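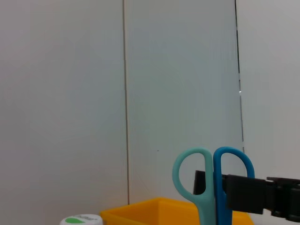
*Scissors and a yellow container, with grey panels behind.*

## Scissor and knife sharpening: drop-off until 2024-03-31

Emmanuel Mushi is taking in blades again at the Barasa Street shop. Drop-off is at the front counter during normal shop hours. The last round brought in over 50 pairs of scissors and a fair pile of kitchen knives, and the wait stretched out to 17 days. He has a second grinding wheel now, so it should move faster.

What he will take:

- household and office scissors
- dressmaking shears, left- or right-handed
- kitchen knives with a plain edge
- secateurs and hand pruners, cleaned of sap first

Pinking shears go away to Claltley and come back with the monthly parcel. Serrated bread knives he can touch up but not restore. No rotary cutter wheels, they're cheaper to replace.

Wrap each blade in cardboard or a few sheets of newspaper and tape it closed. Put your name and phone number on the outside of the wrapping. Last time several parcels had the name on a sticky note that had dropped off by the time they reached the bench, and 2 pairs of shears are still in the drawer under the till. One has black handles and a nick near the tip. Ask at the counter if they could be yours.
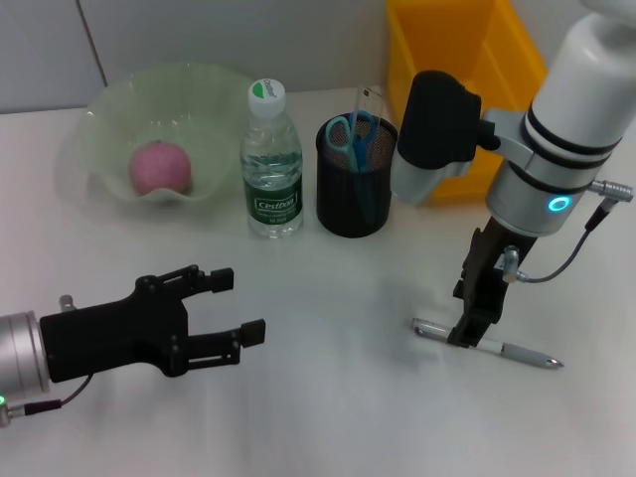

Prices haven't changed. Payment is on pickup, cash or card. If a pair turns out to be past saving you'll get a call before any work is done, and there's no charge for looking.

A few notes from Emmanuel on keeping an edge between rounds. Most dull scissors that come across his bench are dirty more than they are worn. Tape glue builds up on the inside faces and holds the blades apart. Wipe it off with a rag and a little rubbing alcohol, dry the blades, then put one drop of light oil on the pivot and open and close them until it works in. If they still fold the paper, check the screw. It should be snug enough that the blades stay put when you hold one handle and let the other hang, or sink slowly. He doesn't recommend cutting sandpaper or foil. It roughens the edge, which feels sharper for a week or so and then goes back to where it was.

Fabric shears should be kept for fabric. A strip of coloured tape on the handle is usually enough to stop the rest of the household from using them on gift wrap.

The next round after this one will be in July, at the Humero hall, while the shop floor is being redone. There is parking at the back off the laneway. We'll put the hall hours in the newsletter once they are set. Anything dropped at the shop after the closing date will be held over until then.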